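4. The two-tier table

4.1 Choice of table

The first round of trials at Zeden used a flat bench with a single surface. Large parts and small parts shared the same space, and the small ones drifted. A disc set down beside a tray would be found under it later in the session, and time spent lifting trays to look for things was recorded as handling time when it was really searching. Căpraru reports the same difficulty with shallow mouldings and suggests a raised lip between the two groups. We tried a lip made from wooden strip and gave it up after one session. It kept the small parts in place, but sleeves caught on it and it was awkward to reach over.

The second round used a yellow table with an upper surface and a lower shelf. The table came from Felik and was used as supplied, apart from new feet. The upper surface takes the trays, the lower shelf takes the small parts, and a person working at the long side can see both without bending. Trays were laid with space between them so that each could be picked up without sliding its neighbour. Figure 3 shows the trays in use.

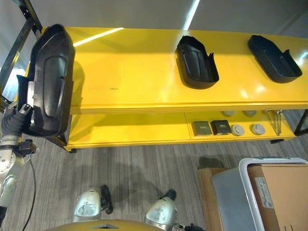

Figure 3. Black moulded trays at the two-tier table, one held upright at the left end. Small parts are kept on the lower shelf.

The trays are shallow and rounded, with raised walls and a small tab at one side. The tab matters for layout. A tray put down with its tab facing the next tray takes up more of the table than one turned the other way, and in early sessions people turned them as they pleased. We did not set a rule. After a few sessions most of the group had settled on placing the tab to the right, and the person who did not was left-handed. The session notes were kept by Harpreet Gauthier, who also marked any tray that had been put down twice.

4.2 Small parts on the lower shelf

The lower shelf is narrower than the upper surface, and this limits how parts can be spread out. Flat discs are easy to see from above but hard to pick up, as there is little edge for a finger to get under. People slid them to the front of the shelf and took them from below. Small flat squares were handled in the same way. A glass jar was kept at the same level for pieces too small to be left loose, and it was rarely moved once work had started. 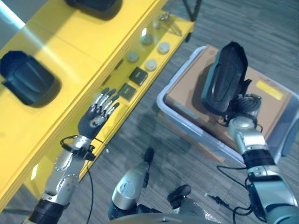
Two ways of setting out the shelf were compared. In the first, parts of a kind were kept together and each kind had its own stretch of shelf. In the second, the parts for one tray were put in a small group directly below where that tray would stand. The second way looked tidier at the start of a session and was liked by those who filled the shelf. It was slower in use. When one tray was finished out of turn, the groups no longer lined up with the trays above, and people began borrowing a disc from one group to finish another. By the end of a session it was hard to say which group was short. Keeping parts by kind avoided this, and a gap in the supply could be seen at once.

Packing material was kept on the floor in plastic bins, within a step of the table. Flat cardboard stored in this way stayed clean and did not take up working surface. We had expected complaints about bending down for it and received one.

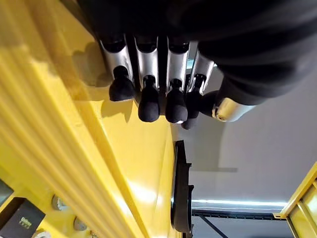 70 Working surfaces for mixed parts Vol. 30

4.3 Gloss and shadow

Bright yellow was not chosen by us, but it suited the work. Black trays stand out against it, and a missing tray is noticed from the other side of the room. The gloss was less welcome. Ceiling lights are reflected in the paint, and on a smooth surface the reflection forms a long pale streak that shifts as the viewer moves. Pale or shiny parts lying in the streak are easily missed. Dark parts are not much affected.

Shadow is a separate matter. A hand reaching over a part darkens the area directly below it, and on yellow paint the edge of that shadow is sharp. Several people said they used the shadow to judge how close their fingers were to the surface. We have no measurement to support this and note it only as a comment made more than once. Work was slower in the late afternoon in December, when the window gave nothing and all the light came from overhead, though people were also tired by then.

4.4 Soft items

Cloth behaves differently from moulded parts and was treated as its own group. It has no fixed outline, and the space it needs depends on how it was last put down. Dark cloth adds a further difficulty, as folds in a matte black fabric are hard to tell apart and an edge may be hidden inside a roll. 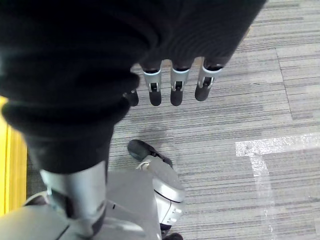
Figure 4. Black cloth with a fine ribbed or knitted texture, bunched into thick folds.

Cloth picked up by the middle hangs in rolls and has to be opened out before it can be folded. Cloth picked up near a corner opens under its own weight, but finding the corner takes time. Most people chose the middle and accepted the extra step. The Broltia method, in which the item is first drawn flat across the surface, worked well when the upper level had been cleared. With trays still in place there was not enough room, and the cloth was usually folded against the body instead.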